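The owner of Edgate Housewares closed the shop on a Tuesday and moved the stock into the garage.

"We had 70 orders waiting," she said. "I packed them at night."
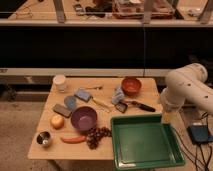 Rent on the store is $2,000 a month, and the landlord has agreed to wait until July. Online sales last week came to $1,085.

"It covers the phone and the van," she said. "It doesn't cover me."
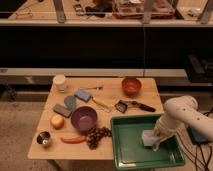

Her supplier, Amari, still delivers, but only in lots of 10. She would like smaller ones.

"I've asked twice," she said. "I'll ask again Monday."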